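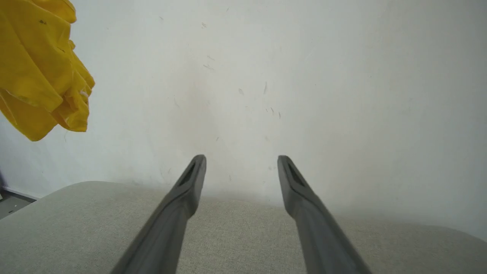
Figure 3. Matte charcoal-gray plastic with a slightly textured finish. The raised ridge carries a faint highlight; the undersides are in darker shadow.

4.2 Surface finish and the perception of gray

Dark neutral colors are hard to specify in words. The respondents in our survey were asked to name the color of each sample panel without a reference chart, and the answers for the darkest neutral group were spread over more terms than those for any other group. "Charcoal" was the most common answer, followed by "dark gray" and "black." The last of these is of interest, as no panel in the group was black by the instrument reading.

We attribute part of this spread to finish. A glossy surface returns most of the incoming light in one direction, so that its body color is seen clearly from every other angle. A matte surface scatters light, and a small share of it reaches the eye from nearly any position. The effect is to lift the apparent lightness of a dark pigment – slightly for a smooth matte surface, more for a textured one. Where the part is curved or ridged, both effects appear side by side, and the viewer must settle on one name for a surface that shows several values at once (Figure 3).

The panels were molded at the Thiele workshop in Imville from a single batch of pigmented resin. Three finishes were produced: gloss, smooth matte, and textured matte. Each panel was judged under a diffuse overhead lamp and again under a directional lamp placed to one side. The order of the lamps was switched for half of the respondents. In total, 628 judgments were kept for analysis after incomplete forms were removed.

Under the diffuse lamp, the textured matte panels were named with a lighter term than the gloss panels by most respondents. Under the directional lamp the difference grew for flat panels but became irregular for ridged ones. Written comments suggest why. Several respondents reported that they had named "the part in the light," while others had tried to average over the whole surface. The form gave no instruction on this point, and we consider that a fault in the design. A revised form, prepared by Youssra El-Sayed and used from November onward, asks respondents to mark the area they are naming before they write the term.

Age of the lamp was checked as a possible source of error. The directional lamp was replaced once during the work, and judgments made before and after the change were compared for the two matte finishes. No shift in the choice of terms was found. Room lighting was kept off throughout, and the window blinds were closed.

A second question is whether the same naming pattern holds for printed color cards, which remain the usual way of choosing a finish at a distance. The Flidside card set used in this study is printed on coated stock and has a low sheen of its own. Respondents who chose from the cards first and then saw the molded panels tended to call the panels lighter than they had expected. Those who saw the panels first showed no such tendency. The sample for this comparison is small, and the result should be treated with care.

The Climonow index, which combines lightness and gloss into one value, predicted the chosen term well for flat panels and poorly for ridged ones. This is expected, as the index was built from flat samples and has no term for shape. Section 6 considers a correction based on the width of the highlight relative to the width of the ridge.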